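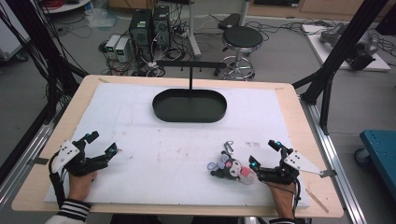

Brake Temperature and Pedal Feel on a Student Track Car

Project report, group 4
Demyd Nechyporuk, Chiharu Takeda, Oluwatosin Olatunji
Supervisor: Ewurabena Kpodo
April 14, 2026

1. Background

Our club car is an old front-wheel-drive hatchback which we use for track days at the Ivton circuit. In March two drivers complained that the pedal became long after four or five fast laps. We wanted to find out if the reason was the brake fluid or the pads.

2. Method

Nii Annan drove all sessions, so that the driving style stayed the same. We painted the front discs with temperature paint and measured the calipers with a contact thermometer directly after each stop in the pit lane. The first session was with the old fluid, and the second with fresh fluid from Kwofie. The pads were not changed. Tire pressures were set again before each session.

3. Results

With the old fluid the highest disc temperature was 302 degrees Celsius and the caliper reached 166. The driver reported a soft pedal from lap five. With the fresh fluid the disc reached 290 degrees, but the pedal stayed firm for all eight laps. The air was a little cooler in the second session, and this can explain a part of the difference.

When we bled the old fluid, it was dark brown. The bleed screw at the left rear was almost seized and we lost one hour with it.

4. Discussion

We think that the fluid was the main cause. We can not be fully sure, as bleeding also removes air from the lines, and we did not test the boiling point of the old fluid. The pads from Markach still had enough thickness on both sides.

5. Next work

Oluwatosin will make cooling ducts for the front brakes before the Ukville event. We also want to repeat the test with a second driver.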